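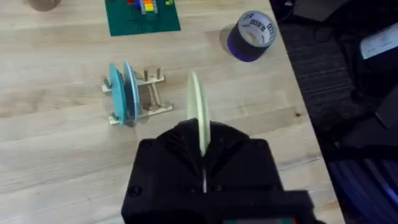 Cream-yellow disc held on edge, light butcher-block top.

Galtel RC Roll-Call Voting System
For state chambers, county boards and city councils

The Galtel RC records member votes on bills, amendments, procedural motions and veto overrides. A base installation consists of one clerk station, one presiding officer panel and up to 163 member consoles on a closed wired network. Chambers with more seats add an expansion controller, which raises the limit to 317.

Member console
Each console has four keys: Yes, No, Present and Request to Speak. The selected key stays lit until the vote is closed. A member may change a vote at any time before closing, and the clerk station logs each change with the time. Members sign in with a card, a PIN or both, as set by chamber rules. A console left without a card for two minutes signs the member out.

Vote thresholds
The clerk assigns a threshold to each question before the vote opens. Simple majority, three-fifths and two-thirds are preset. Each can be calculated on members elected, members present or members voting – check your rules before setup, as an override threshold based on members elected gives a different result when seats are vacant. Custom thresholds are entered as a fraction or as a fixed number of votes. The threshold cannot be changed while a vote is open.

Veto and override records
Returned bills are loaded with their original roll call attached. Line-item and reduction vetoes are stored as separate questions under the parent bill number. The journal report prints the original vote and the override vote in adjoining columns.

Output
Results export as PDF, CSV and XML. The Zatatska display driver, sold separately, sends live totals and member names to wall boards. Names are sorted by district, seat or last name.

Power and network
Console supply: 24 V DC over the data cable
Maximum cable run, controller to last console: 118 m
Clerk station battery: included
Wireless operation: not supported

Compatibility
Agenda files from Dirkis Docket 4 and later import directly. Yusof Journal requires the export filter on the support disk. Earlier Dirkis files must be saved as CSV first, and sponsor fields are lost in that conversion.

Ordering
RC-134 Starter set, 134 consoles
RC-X Expansion controller
RC-C Single console, spare
RC-K Member cards, pack of 20

Orders for installation before a February session must be received by 15th September. A floor plan with seat numbers is required with each order. Send plans and rules questions to Haziq Lumbantobing, Chamber Systems.

Replacement key caps are listed under Parts.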